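Moltska Pride moved the parade route again. A thread, because I was at the Wednesday meeting and I took notes like a person with no hobbies.

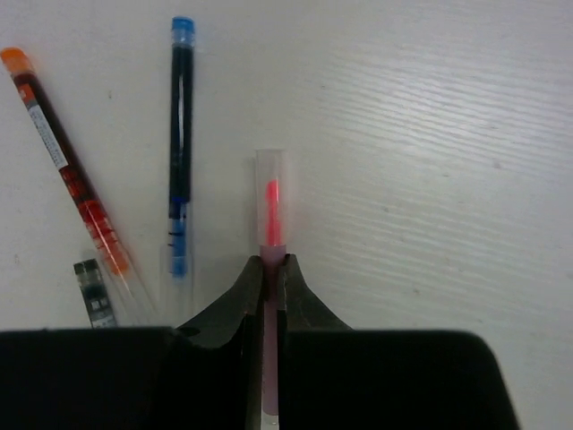
The new route skips Canal Street, where the parade has gone past the old bars for as long as I've lived in Moltska. It now loops the parking structure twice. We got this on a handout with a map. The street names on it are printed about as large as the writing on the label of that tube with the orange cap, so if you can read that, please come to the next meeting and sit by me.

The reason given was "flow." I asked what was flowing. Inmaculada Pacheco, who chairs the parade side of things and has more patience than I do, said the floats can't make the turn at Canal and Third.

Fair enough, except the floats made the turn last year. I was on one. We took out a planter. It was a small planter.

Malachy Kavanagh asked if the floats could be shorter. You would have thought he'd asked if they could be on fire.

The longest float belongs to Trundalum, our top sponsor. I still can't tell you what Trundalum makes. They gave me a tote bag once and the tote bag didn't say either.

Floats are now limited to 50 feet. Theirs is longer than that and has been granted an exception on account of "existing commitments." I also have existing commitments and nobody gives me an extra lane.

Walking groups have to register with at least 6 people. This knocks out the Canal Street old-timers, who are down to 3 and have carried the same bedsheet banner since before there were permits.

Ruairí Gallagher is one of the 3. He stood up and said they used to do this parade with no permit, no sponsor and a police car driving behind them very slowly, and he'd like to know which form covers that.

Long silence. Somebody ate a cookie.

So the plan is to pad the old-timers' group. I've signed up. So has Malachy. That's 5. We were going to ask Darragh Dolan but he's already marching with the swim team in a Speedo, and he feels it would confuse people.

Update: Darragh Ó Conaill from the library is in. That's 6. Yes, there are two Darraghs. Yes, the sign-up sheet has already mixed them up, and the library one has been sent the Speedo email.

Back to the route. Ó Dubhghaill's, the last bar still open on Canal, says it will put chairs out on the sidewalk that morning anyway and wave at whoever comes by. If a few of us happened to walk home that way afterward, with a bedsheet, I believe that's called pedestrian traffic.

I don't want to be unfair. The quiet area for kids and anyone who gets overwhelmed is a great idea and overdue. Inmaculada got that through by herself and she should get a float.

Also there will be 100 folding chairs along the route for people who can't stand that long. I asked for this two years running and then forgot to ask this year, and they did it anyway. Annoying.

Comments on the route are open until the end of November. There's a box at the front desk of the Stunelberg building, next to the fern. Write big.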